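Unit 4: Injection Moulding – Process Control and Part Quality

Prepared by Montserrat Bermúdez. Revised 1 Jan 2023.

These notes accompany the second lecture on injection moulding and should be read before the laboratory session in the Mesach Building. Students who missed the lecture on polymer flow should work through the Unit 3 notes first, as the terms used there are not defined again.

## 4.1 The moulding cycle

A cycle begins when the mould closes and the clamp reaches its set force. The screw then moves forward and pushes melt through the nozzle, sprue, runners and gate into the cavity. Once the cavity is nearly full, the machine changes from speed control to pressure control. This point is called the changeover, and its position has a strong effect on the weight and size of the finished part.

During the packing stage, more material is forced into the cavity to make up for shrinkage. Packing is useful only until the gate freezes. After that, pressure at the screw no longer reaches the part, and a longer packing time adds to the cycle without improving the product.

Cooling usually takes up the largest share of the cycle. The screw turns and draws back during this time to prepare the next shot, so plasticising rarely adds to the total unless the shot is large or the screw is worn.

## 4.2 Temperature settings

Barrel zones are set in rising steps from the feed throat to the nozzle. For the grade used in the laboratory, the nozzle is set at 280 °C and must not be changed without the approval of the demonstrator. The displayed value is that of the barrel metal near the sensor. Melt temperature also depends on screw speed and back pressure, and should be checked by purging onto a heat-resistant surface and taking a reading with a needle probe.

Mould temperature is a separate matter. A warmer mould gives a better surface finish and, in semi-crystalline materials, a higher degree of crystallinity. It also lengthens the cooling time. Students often raise the barrel temperature to cure a dull surface when the mould temperature is at fault.

## 4.3 Wall thickness and block shapes

Cooling time rises with the square of the wall thickness. Doubling the wall therefore takes four times as long to cool, other things being equal. Solid shapes are poor candidates for moulding for this reason: the outer skin sets early, while the centre continues to shrink and either pulls the surface inward as a sink mark or opens up as a void.

A plain cube is the starting shape for Exercise B. Students are to redraw it as a hollow part with an even wall, an open base and suitable draft on each side face. Ribs may be added where stiffness is needed, but should be thinner than the wall they support.

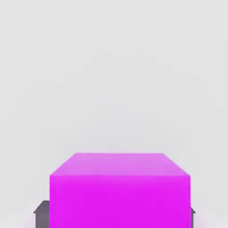
## 4.4 Colour and additives

Colour may be added as masterbatch, as dry pigment or by using precoloured resin. Masterbatch is the usual choice for short runs. Poor mixing shows as streaks or swirls, and can often be improved by a modest increase in back pressure. Pigments may also change the rate at which a semi-crystalline material sets, so two parts made in the same mould can differ slightly in size if their colours differ.

## 4.5 Laboratory work

Each group will run a short trial on the Sesaslow press and record the part weight after every change of setting. The first shots after a change are to be discarded, as the process needs time to settle. Trial sheet 1016 must be completed in ink and signed by the demonstrator before the group leaves.

Safety glasses and closed footwear are required. Guards are not to be opened while the pump is running – this applies equally during purging.

## 4.6 Reading and submission

- Mellon, chapters on packing and gate freeze
- Jayasinghe, laboratory manual, section on melt temperature
- Exercise B drawing, with a written comment of no more than 200 words on the choice of wall thickness

Written work is due at the start of the next lecture. Late work will be accepted only where an extension has been granted in writing.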